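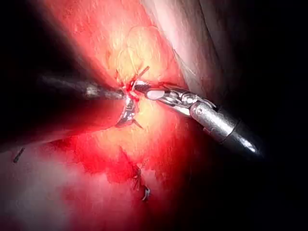
Quand on veut apprendre un geste à un robot, le plus simple reste de le faire à sa place, manettes en main, pendant qu'il enregistre. C'est la téléopération, et c'est tout le sujet de cette séance 4. Prenez la suture : deux instruments dont les mâchoires se rejoignent sur un bout de fil, juste sous le tissu gras et jaunâtre, et il faut déjà coordonner deux poignets !

Côté Werkura (notre console, vous la verrez en TP), on enregistre les poses, l'ouverture des pinces et la vidéo.

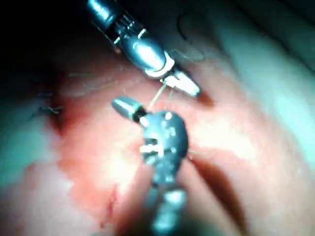

Je vous demanderai 9 démonstrations par binôme. Gardez les hésitations, je les aime bien, mais coupez les temps morts au début.

Petit rappel sur le débrayage : pédale enfoncée, vos mains bougent et les pinces restent où elles sont. Servez-vous-en dès que vos poignets se tordent. 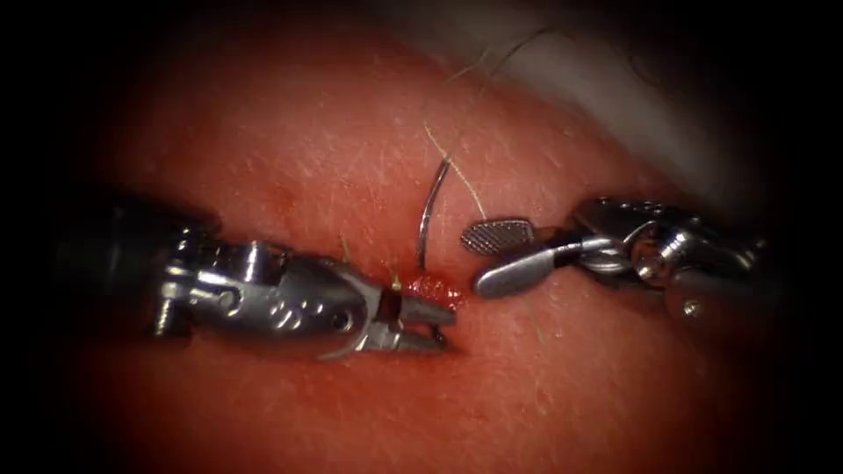
Pour l'annotation dans Groneo, on découpe chaque essai en 5 phases : saisie, piqûre, passage, boucles, serrage. La frontière entre passage et boucles fait toujours débat, on en reparlera (préparez vos arguments).

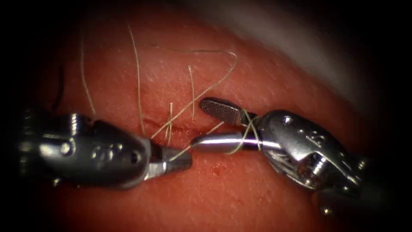

À faire avant le TP

Relire la fiche Cladden sur le clonage de comportement, et installer le lecteur de trajectoires.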